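Wednesday, pharmacy merger model, run 5

Reloaded the Kirnari store list after Nautiyal's people sent a "final" version, their third. It has 1,016 outlets, of which 442 sit within a short drive of a Jevwood clinic. Last week's final had the Stesulstead dispensary in twice, once as a warehouse.

Overlap script now finishes before lunch, so I've lost my excuse for a long one. Script volumes still look odd for the rural centres - about 400 rows have a postcode where the licence number should be. Fixed by hand, with colourful language.

To do: rerun without the warehouse, ask Jevwood which clinics bulk-bill, stop naming files "final".

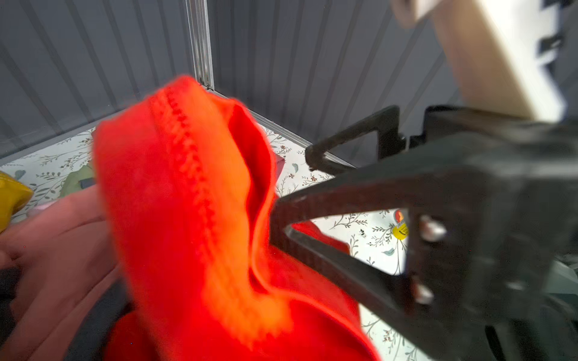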